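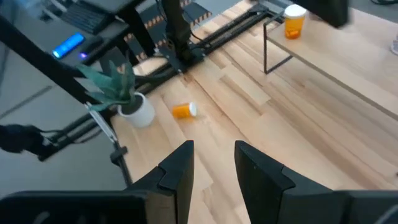

Week 3: Reading the grain

Home Course outline Handouts Reading list Contact

Welcome back! Last week we got as far as the cell wall, and this week we finally get to look at timber with our own eyes, which is my favourite part of the whole module. Bring a hand lens if you own one (the Drundale store lends them out, ask before Tuesday).

Where the pattern comes from

A tree in a cool climate lays down a ring each year. The pale, open part grows fast in spring; the darker, tighter part follows in summer. Saw straight through the middle and the rings show up as close, even lines. Saw off to one side and they open out into those lovely arches and flames — same tree, same rings, different cut!

Sapwood and heartwood

Sapwood carries water and is usually the paler of the two. Heartwood has stopped carrying it and is often darker. Boards glued up side by side can come from either, so a top made from a single species may still run from cream to brown. Don't guess the species from colour alone. Look at the pores first, then the rays, then the weight in your hand.

Knots

A knot is the base of a branch that the trunk grew round. Live knots are tight, dead ones can drop out. Esmaeil Babaei's chapter on this is wonderful, especially p. 114, where he follows one branch through a whole log.

For the practical

Work in pairs. Pick 2 offcuts from the Mangubat box, wet the end grain, and sketch what you see at life size. Label the rings, the rays and any knots. Sample 338 is a real puzzle, so do have a go at it if you finish early — Dennis Biwott and I still disagree over it.

Sketches go in the tray by the door.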